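본 보고서는 기숙사 거주 학생의 겨울옷 보관 습관과 의류 수명의 관계를 다룬 교과 연구의 결과를 정리한 것이다. 연구는 Yoshinori Hoshino와 Veronica Enache가 수행하였으며, 지도는 Hartmut Lenz 교수가 맡았다.

## 1. 조사 방법

설문은 Wulton 기숙사에서 2018년 10월 6일 토요일에 실시하였다. 응답자는 50명이며, 이 중 10명에 대해서는 추가 면담을 진행하였다. 문항은 보관 장소, 세탁 주기, 수선 경험의 세 영역으로 구성하였다.
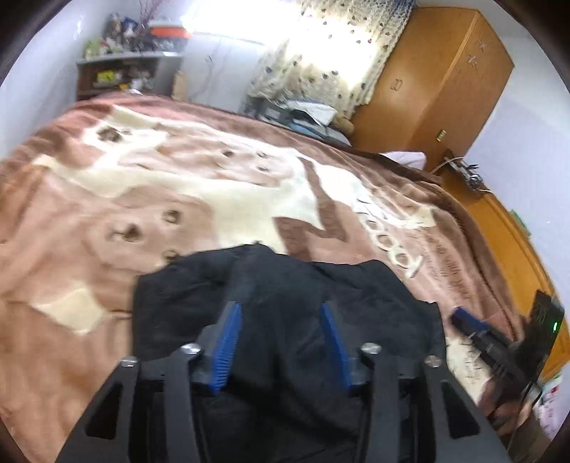 그림 1. 담요 위에 펼쳐 놓은 검은색 의류

## 2. 결과

압축 팩을 사용한다고 답한 학생은 거의 20명에 달하였다. 면담 대상자 다수는 압축 보관 후 충전재의 복원이 더디다고 진술하였다. 반면 옷걸이 보관을 택한 학생은 공간 부족을 주된 불편으로 꼽았다. 수선 경험이 있는 응답자는 적었으며, 수선 비용을 사전에 확인한 사례는 더욱 드물었다.

충전재가 든 의류의 경우 보관 전 건조 상태가 중요하다는 점은 선행 문헌에서도 반복하여 지적된 바 있다.

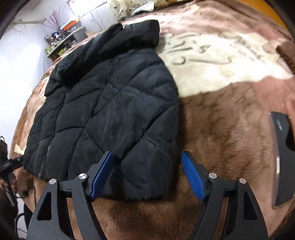

다만 기숙사 건조실의 이용 시간이 제한되어 있어 이를 실천하기 어렵다는 의견이 많았다. 특히 저층 거주자는 실내 습도를 함께 문제로 제기하였다.

## 3. 한계 및 향후 과제

표본이 한 기숙사에 한정되어 결과를 일반화하기 어렵다. 후속 조사에서는 Praner 기숙사를 포함하고, 보관 기간별 충전재 두께를 직접 측정할 예정이다. 설문지 원본은 부록에 수록하였다.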